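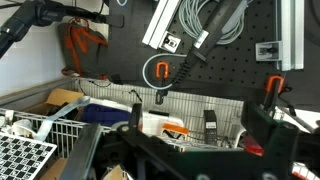
Wire basket and pegboard, November.

Sorting day. Kettle on, radio on, basket first. Tape, straps, bits of card – all goes somewhere. 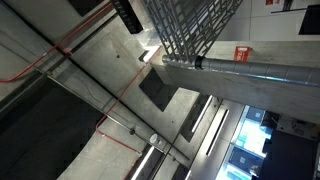 I want it all on shelves by teatime. Gordon says paint the ceiling too. No chance, I like bare concrete and teh red pipes stay red. 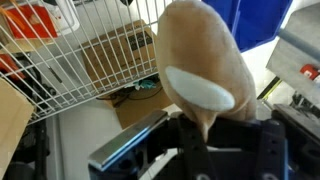 Soft toy, tan, white patch. Keeping.

Small toys next, then boxes. Some 39 bits for the charity shop so far.
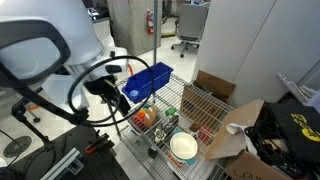 Do you wash soft toys before giving them away? Always, cool wash, then dry flat overnight.

More tommorow.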